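Unit 4: Main Memory and the Processor

A program on disk is copied into main memory before it runs. The processor then fetches one instruction at a time, decodes it and executes it.

Main memory loses its contents at power-off – storage does not.

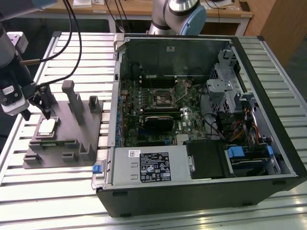

Cache hit rate

Hit rate is hits divided by total accesses, times 100. With 86 hits in 100 accesses, the hit rate is 86 percent.

Read the Arkstead chapter on caches before the April lab.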